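Service Robotics Practice, Handout 7: Working in Furnished Rooms
Sep 2, 2019

Rule one is to walk the floor before you power the arm. Mats have edges, edges catch things, and a cable will find every one of them. The Gimel checklist gives floors 19 lines, which sounds like a lot until you have skipped one.
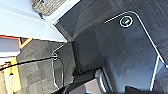
Fig. 1. Two piped mats, the gap between them, and a cable over carpet tile.

Write down what crosses the floor and who is allowed to move it. "It was like that when I got here" is not an entry.

Rule two covers furniture with doors. Open them fully before the arm goes in, and check the swing again after any base move.
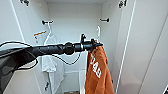

Keep slack in the arm cable, but less than it takes to snag a hanger. Sfeir's house rule is a slow first reach, every time, even for people who wrote the code – especially for them. Log each stop, however dull. Bring your log sheets in May for grading.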